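Getting old marker and ink stains out of secondhand clothes, what works?
Thrift & Mend Forum > Laundry and Stains
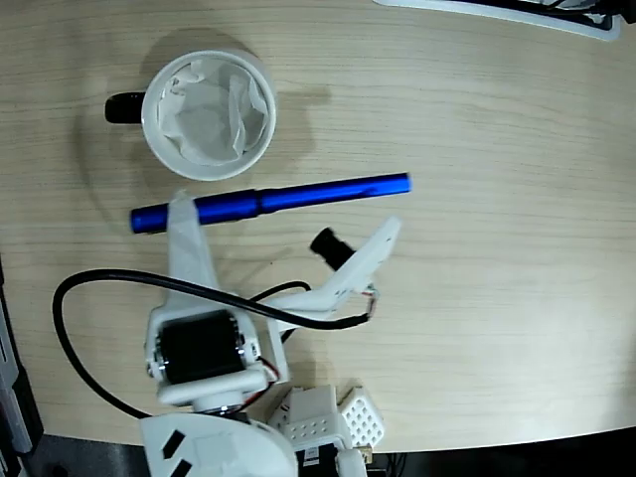

Mug and blue marker on my table, round one of stain night

jadwiga_z
Okay so I have a problem and I know some of you are stain people. I picked up a big canvas work jacket at the Kubiak thrift store for 9 dollars, and it's the best jacket I have ever owned (deep pockets, a real collar, all the buttons!) except that somebody signed it. Like, across the inside of the left front, and then a long squiggle that comes around onto the outside by the pocket. Blue. I think it was somebody's last day at work and everyone got a turn.

So far I've done cold water and dish soap, then a regular warm wash, then hairspray because my aunt swears by hairspray. The hairspray made the squiggle wider. I did NOT put it in the dryer, I know that much. It's cotton canvas, tan, not lined.

What would you do next? I'd love to wear it before November is over.

wanda_marciniak
Oh no, the aunt hairspray. That used to work when hairspray was mostly alcohol, and a lot of the ones on the shelf now have hardly any in them, so what you get is a sticky stain on top of the ink stain. Wash that out first before you do anything else or you'll be fighting two things.

Then plain rubbing alcohol, the strong kind. Lay the jacket face down on an old towel and dab from the back so the ink goes down into the towel and not through the canvas a second time. Move the towel every minute or so to a clean spot. It's boring and your kitchen will smell like a doctor's office but I've gotten ballpoint out of a linen shirt this way, after it had been sitting in a drawer for who knows how long.

Do you know if it's permanent marker or just ballpoint? Makes a big difference.

jadwiga_z
Thank you!! The lines are fat so I'm pretty sure marker. One of the names is thin and that might be a pen. "Good luck Bert" is definitely marker.

slawek_cz
Gotta disagree with the alcohol, sorry Wanda. On canvas it spreads like crazy. I did a pair of painter's pants with it and I ended up with a pale blue cloud the size of a dinner plate where there had been one neat line. Canvas is thick and the alcohol just runs along inside the weave.

What I use is Madico, the paste in the flat tin. You work it in with a toothbrush, leave it overnight, scrape it off, wash. Took me three rounds on the second pair of pants but the mark got lighter every time and it never moved. It's not cheap, mine was 10 bucks, but a tin goes a long way.

wanda_marciniak
It spreads if you pour it. I said dab :)

slawek_cz
I dabbed!

wanda_marciniak
With what though? If you're using a soaked cotton ball that's pouring with extra steps. The pad should be damp, and small, and you start at the outside of the line and go in. People always start in the middle and push it outward.

slawek_cz
...I started in the middle. Okay. I still like the paste better.

brultex_fan67
Brultex color-safe powder, hot soak, done. I don't know why folks make this so complicated. Name checks out I guess, I've been using the stuff since my mom bought it.

jaro_nowak
Hot water on ink is a terrible idea if any of it is still in there, please don't do that as a first step. I ran the laundry room at a small hotel for years (the Zallside, if anyone here has ever stayed, hi) and the rule was cold until you can't see it. We had guests leave pens in their pockets and send the whole thing down to be washed. One pen, and you had a full drum of freckled shirts.

I'm with Wanda on the alcohol but I'd add one thing. Test the inside of the hem first. Tan canvas is sometimes dyed with something pretty weak, and the alcohol will lift the tan right along with the blue. Then you've got a white squiggle, and you can't wash a white squiggle out.

brultex_fan67
The powder works in hot. It says so on the box. Soak hot, rinse hot. I had grape jelly on a tablecloth last summer and you'd never know.

jaro_nowak
Grape jelly isn't marker!

brultex_fan67
It's purple and it's stubborn. I rest my case.

jadwiga_z
Lol you two. Tested the hem this evening with a damp cotton swab, left it ten minutes, no tan came off. So I'm going in with the alcohol from the back, damp pad, outside to inside. I'm starting with the squiggle because that's the part anybody can see. If Bert's name stays on the inside I can live with that, I kind of like Bert.

waldek_l
I'm going to be the one who says leave it. That's the history of the jacket. You paid 9 dollars for a jacket with a story on it and now you're spending evenings making it look like every other tan jacket. I have an army surplus bag with a stranger's whole address on the flap and people ask me about it every single time I carry it.

wanda_marciniak
Waldek she asked how to get it out.

waldek_l
And I answered. Sometimes the answer is don't.

jadwiga_z
No I get it, I do! If it was just the names I'd keep them. But the squiggle goes right over the pocket and it looks like I leaned on something. My sister already asked me what I spilled.

waldek_l
You could stitch over it. Blue thread, follow the line, chain stitch or even just backstitch. Then it's a squiggle on purpose. I did it with a bleach drip on some jeans and made it into a vine. Took me a couple of evenings with the radio on.

slawek_cz
Okay that's a good idea, I hate to say it.

jadwiga_z
Ooh. Hadn't thought of that at all. I can do a decent backstitch, chain stitch I'd have to look up. Let me see how far the alcohol gets first and then whatever's left might turn into a vine.

jadwiga_z
Update! Did two sessions. The squiggle by the pocket went from "who drew on you" to a faint gray-blue shadow. It came off on the towel in these bright little stripes, super satisfying, I kept calling my sister in to look. The thin name inside is gone completely so I guess that was a pen. It did spread a tiny bit at one end where I got impatient (Sławek, I thought of you). Bert is barely any lighter, whoever wrote that one really pressed.

Things I'd tell anyone trying this: open a window, wear gloves because my fingertips were blue the whole next day, and use more towels than you think. I went through every rag in the house and then started on the paper ones.

wanda_marciniak
That's great progress! Let it dry all the way before you decide how much is left, canvas looks darker damp and you'll go overboard. Then wash cold with a little extra detergent and hang it. Still no dryer.

jaro_nowak
Agree on all that. And wash it alone the first time. Whatever loosened up is going to go looking for somewhere to land, and it will find your one white shirt.

brultex_fan67
Or you could soak it in

jaro_nowak
No.

brultex_fan67
I was going to say WARM.

slawek_cz
For the bit at the end that spread, I'd try the paste now. I have most of a tin left over from the pants so if you want to see how it does before buying, message me and I'll scoop some into a jar and mail it. I mean it, I'm not going to get through it all.

jadwiga_z
You are so nice, yes please! Messaging you now. I'll do the spread end with the paste and leave the rest alone so we can compare. Wanda, it's hung up over the tub tonight and I'm promising not to look at it until morning.

Also does anyone have a favorite thread for stitching on canvas? Waldek got into my head and I've been doodling vines all through lunch. Is embroidery floss strong enough or will it just fuzz up at the pocket edge where my hand goes in and out?

waldek_l
Floss will fuzz there, yeah. I use the thick waxed cotton they sell for quilting by hand, doubled, and a thimble, because canvas fights back. Keep the stitches short near the pocket, long ones snag on your keys. And get a darker blue than you think you want, it fades in the wash faster than the jacket does.

wanda_marciniak
Pearl cotton is nice too if you can find it, size 8 or so, it has a bit of shine. Post pictures of the vine when it's done! And of Bert.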